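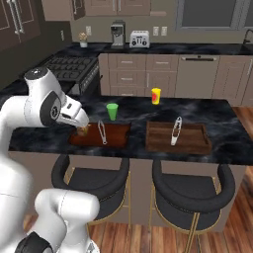
The kitchen has marble worktops, a coffee machine and a rather good window, and it does not exist. It lives on a rack of computers at Tummont, a small robotics lab that has spent the past year teaching an arm to tidy up after people who are also not there.

The rent is very reasonable. So are the breakages. An arm in a simulated kitchen can drop the same cup all night and the only cost is the electricity, which is why so much household robotics now starts in places like this one. The trouble comes when the arm meets a real kitchen and discovers drawers that stick.

Tummont's answer is a training method called Cropper. Most systems learn by copying whole demonstrations from start to finish, dithering included. If the human operator wandered the gripper over the worktop for a while before making up their mind, the robot dutifully learns to wander as well. Cropper goes through each recording and trims it down to the moments when something is decided: the approach, the closing of the fingers, the letting go. The rest is thrown away, like the first ten pages of most novels.

The fingers are where it gets fussy. A pair of tongs lying flat on a board gives a gripper very little to get hold of, and a cup will forgive a clumsy approach that tongs will not. Then there is the vegetable problem.
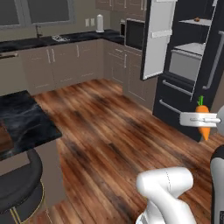
Carrots taper, so a grip that suits the top is a poor one further down, and the leaves confuse any system that has decided a carrot is an orange thing. The lab's older method, Tiltine, put 4 in 9 of them where they were meant to go. Cropper, given the same practice recordings with the dull parts removed, managed 80 per cent.

That figure comes from the simulator, and the team is quick to say so. Trials on a physical arm began in November, in a kitchenette with two cupboards and no marble whatever. Results so far are described as "encouraging", a word that in robotics covers a good deal of ground and the occasional puddle.

A rival approach, Gululine, keeps the full recordings and simply collects many more of them. Its supporters argue that hesitation is information. Anyone who has watched a person stand in front of an open fridge may want to hear more evidence on that. Tummont plans to run the two methods against each other next, starting with the washing-up.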